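3. Materials and method

3.1 Fabric samples

Three pile fabrics were obtained from the Ranthorpe remnant shop in September: a short polyester plush, a longer polyester plush and a cotton velour. Each was cut into squares of 100 mm along the direction of the pile. Samples were left in the textile room overnight before weighing. The backing of the velour curled at the cut edges and had to be pressed flat under a book.

3.2 Abrasion

Samples were rubbed on the Tuominen hand-cranked tester against plain wool cloth for 1000 cycles, with a stop at 600 cycles to record mass and pile height. The wool was replaced for each sample. Cranking speed was kept at about one turn per second, although this was difficult to hold near the end of a run.

3.3 Sewn-on patches

Soft toys often carry a label patch stitched over the pile, and the edge of such a patch can fray. A second set of samples was therefore made with a small woven patch sewn to the centre, half with a satin-stitched border and half with a plain running stitch.

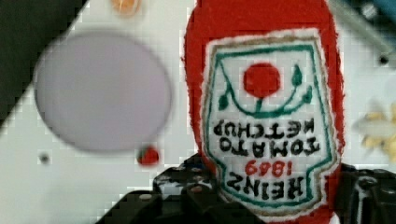
4. Results

The short plush lost the least mass in all runs. The longer plush shed heavily before the first stop and more slowly afterwards. Velour results varied between repeats, and one sample wore through to the backing before 1000 cycles and was left out of the mean.

Patches with a plain running stitch frayed at the corners first. Satin-stitched borders held, but the pile directly beside them flattened and did not recover after brushing.

5. Sources of error

The balance at the Clatby site reads to 0.01 g, so small losses are uncertain. Loose fibres trapped under the patches were not removed before weighing.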